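How to Show a Towel-Folding Robot to a Room Full of Visitors

Every August we open the Moltcombe workshop to anyone who can find the parking lot, and every August 190 people with dancing robots on their minds are shown a machine doing laundry. I have run the folding station three times. These are my notes for whoever gets it next.

What you need

A white table with nothing shiny on it. The two arms, bolted down and checked. One towel on the table and a stack of the same kind behind you, because children will want to hold one. A stool for yourself. A piece of tape on the floor that visitors will ignore.

Use a plain colored towel. Ruben Postma brought a white one the first year, on a white table, and spent most of the morning explaining contrast to a Cub Scout troop.

Before the doors open

1. Start Imer, the control program, and let it sit until the status line stops changing. Go get coffee. Do not put the coffee on the table.

2. Send both arms home and open the grippers. If an arm refuses, restart it once. If it refuses again, find Hưng Thân, who will restart it in exactly the same way and it will work.

3. Check the view from each wrist camera and from the fixed camera. Visitors like the wrist view best, so put that one on the big monitor.

Running the demonstration

4. Lay the towel flat between the arms. A few wrinkles are fine. Ironing it is cheating, and somebody's grandmother will say so.

5. Say what is about to happen before you press anything. "Two arms, one towel" is plenty. I once gave a 575-word introduction and lost the back row to the snack table.

6. Press Run and take your hands away. Let people watch the fingers and the corners of the cloth, which is where all the difficulty lives.

Purple towel, wrist view first, then two from the fixed side: open flat, and folded. 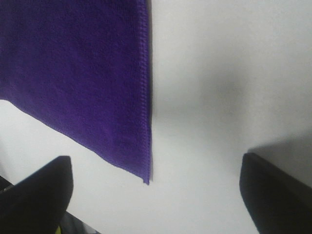
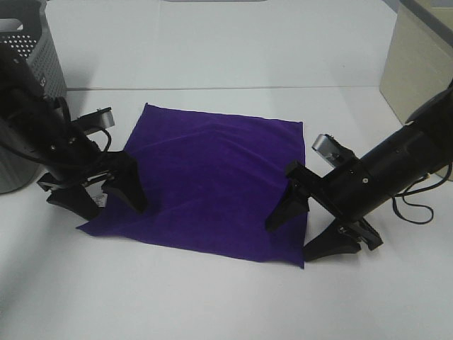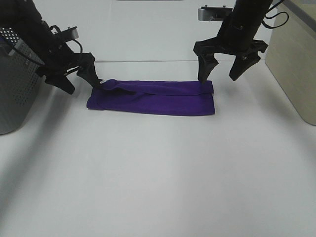
7. Once the arms are back home, lift the towel, shake it out, and lay it flat again. Someone will ask why the robot can't do that part. Tell them it's on the list.

8. If a fold goes wrong, leave it on the table for a minute. A bad fold gets far better questions than a good one, and it cheers up everyone who has ever fought a fitted sheet.

Questions you will get

Does it do fitted sheets? No.

How many times has it practiced? We had logged 3,506 folds at last count. People nod at this number as if they had one of their own to compare it to.

Is it faster than me? It is not. Our best run last year took 111 seconds, and a nine-year-old beat it while eating a cookie.

Can I buy one? Send them to the Oyelaran table by the door, where there are brochures and a person who enjoys that conversation.

Packing up

Home the arms, close Imer, and only then cut the power. Coil the monitor cable and leave the arm cables exactly as you found them. Towels go back in the cupboard marked Gutum, bottom shelf, folded by hand.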